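# About Merlow

Hi, I'm Paloma Mercado, and I run Merlow with Marisol Thibodeaux. We're a small school for grown-ups who want to understand foreign policy a bit better than they can from the evening news. You don't need a degree, you don't need a second language, and you definitely don't need to know what a demarche is before you walk in. (I had to look it up three times in my first year of grad school. It's a formal message from one government to another, usually a grumpy one.)

We teach evening and weekend classes in a converted office on Whitfield Street, plus the same classes online for people who live too far away or just like learning in slippers. Most of our students have day jobs that have nothing to do with any of this. We get nurses, electricians, retired people, a few high school teachers, and now and then somebody who's about to move abroad and has suddenly realized they can't name the party in power where they're going.

## How we got started

I used to write briefing papers for a trade association. Border rules, sanctions, port fees, that kind of thing. I liked the work, but almost all of it went to people who already knew the subject and wanted a footnote to wave at each other. Meanwhile my own family would ask me perfectly good questions at dinner – why does that strait matter so much, who decides what a sanction covers, what happens if a country just ignores a court ruling – and I'd give long, terrible answers. I was so used to writing for insiders that I'd forgotten how to start at the beginning.

Marisol was teaching civics to teenagers at the time, and she was very good at starting at the beginning. We met at a public lecture on river treaties. The speaker ran forty minutes over and we ended up sharing a cab and complaining the whole way. By the end of the ride we'd sketched out a six-week class on the back of the program. I still have it somewhere, and about half of what's on it is still in the course we call Maps and Neighbors.

That first class met in June in a borrowed room with 9 students. We charged just enough to cover photocopies. I talked too fast, Marisol kept making me stop and define things, and one man argued with me about the Law of the Sea for two straight weeks and then signed up for the next course. I'd call that a pretty good start!
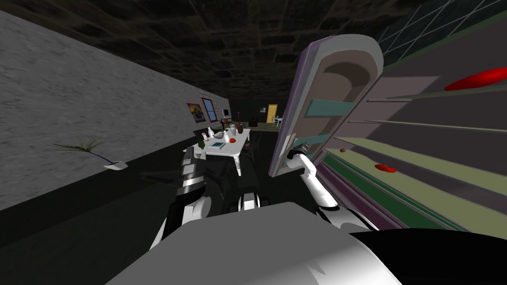
After that things grew in a slow, lumpy sort of way. We ran the same course again, then a second one on alliances, then one on how elections in other countries affect prices over here. I quit the trade association. Marisol held on to her teaching job for another year, which was very sensible of her, and then she quit too. As of today, Saturday, January 18, 2020, we've had 1,290 people finish at least one full course with us, and 583 of those came back for another. I'm proud of both numbers, but the second one is the one I bring up at parties.

## What we teach

Our core courses run for six weeks, one evening a week, and they look like this:

- **Maps and Neighbors** – borders, rivers, straits, mountain passes, and why geography keeps turning up in the news
- **Promises, Promises** – treaties and alliances, who signs them, who ratifies them, and what happens when somebody wants out
- **Money Talks** – sanctions, tariffs, loans, and aid
- **Who's in the Room** – embassies, summits, the UN, and all the other places where countries talk to each other

We also do one-day Saturday workshops, usually on something that's been bothering people. Recent ones covered how to read a joint statement (mostly you look for what's missing from it), how visas work, and how arms control deals get checked once they've been signed. That last one was so full that we ran it again.

And then there's the Girkberg Exercise, which people ask about more than anything else we do. Girkberg is a made-up landlocked country that Marisol dreamed up over one long weekend. It has a shaky coalition government, a lot of nickel, and one railroad to the sea that runs straight through the territory of its least favorite neighbor. Students split up into teams, take on different governments, and spend a full day trying to keep the railroad open. I've watched it end in a customs union. I've also watched it end with three ambassadors recalled before lunch over a fishing clause, in a country with no coast. The team with the fish clause was made up entirely of accountants, and they were ruthless.

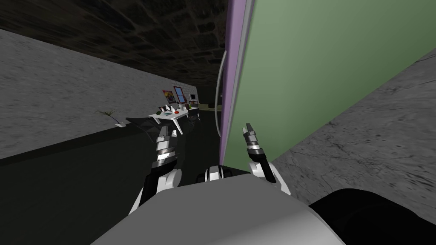 You can take the exercise as a stand-alone day, but I'd suggest doing Promises, Promises first if you can fit it in. People who've done the course tend to read the background packet more carefully, and the background packet is where Marisol hides the good stuff.

## How a class works

Classes are two hours with a break in the middle. The first half is mostly one of us talking, with maps, and the second half is mostly you. We send out reading ahead of time, and we try hard to keep it to what a tired person can get through on a bus. When we assign an opinion piece we pair it with another one that disagrees. If we can't find a decent piece on the other side, we look harder.

People always want to know what our politics are. Marisol and I vote, and we don't always vote the same way, and we keep that out of the classroom. We've had students from every corner of the spectrum and I'd like to keep it like that. What we do ask is that you argue about the claim and leave the person alone. You can say a policy is foolish all you like. You can't say it about the woman sitting next to you, who may well have served in the place you're talking about.

We also try to be straight with you about what we don't know. Nobody at Merlow can tell you what a president halfway around the world is going to do next spring, and I'd be a bit wary of anyone who says they can. We can usually tell you what his choices are, what each one would cost him, and which people at home he has to keep happy. That gets you surprisingly far when you're reading the paper.

## The newsletter

We put out a letter every other week called the Clurnport Dispatch. (Clurnport is the harbor town at the far end of Girkberg's railroad. Old students get the joke, everybody else thinks it's a real place, and I've had one very polite email asking about hotels.) It goes to 798 subscribers and it's free. Each one picks a single story from abroad and backs up far enough to explain it properly. Marisol writes the history part, I write the "so what" part, and we fight over the headline.

If you write back, we read it. Some of our best workshop topics started out as a cranky reply to the newsletter.

## Who we are

**Paloma Mercado** teaches Money Talks and Who's in the Room. That's me. I grew up in a border town, where my mother worked for a freight company, so I heard about tariffs long before I knew they were supposed to be boring. I handle the schedule and the website, so if a link is broken, I'm the one to yell at.

**Marisol Thibodeaux** teaches Maps and Neighbors and Promises, Promises, and she runs the Girkberg Exercise from start to finish. She taught high school civics before this and she can still quiet a room by putting down her coffee. She's also the one who answers questions about group bookings.
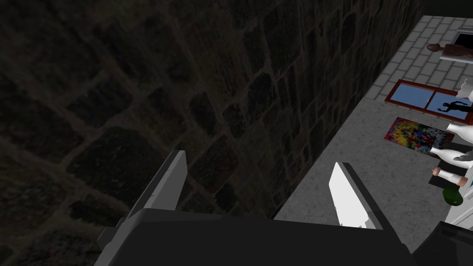
*Merlow – evening and weekend classes, Whitfield Street and online.*

## Come and try one

You can sit in on the first night of any six-week course for free. Stay for both halves, have a cookie at the break, and decide after that. If you sign up and then your shifts change or a kid gets sick, you can move to the next round of the same course without paying again – just send us a note before week three.

We keep a few reduced-price spots in every class. There's a box to tick on the sign-up form, and we won't ask you to explain. Libraries, unions, and book clubs can also book us for a single evening, and we'll travel if there's parking. Marisol needs two weeks' warning for the Girkberg Exercise, plus a room with enough tables to keep the delegations out of earshot of each other.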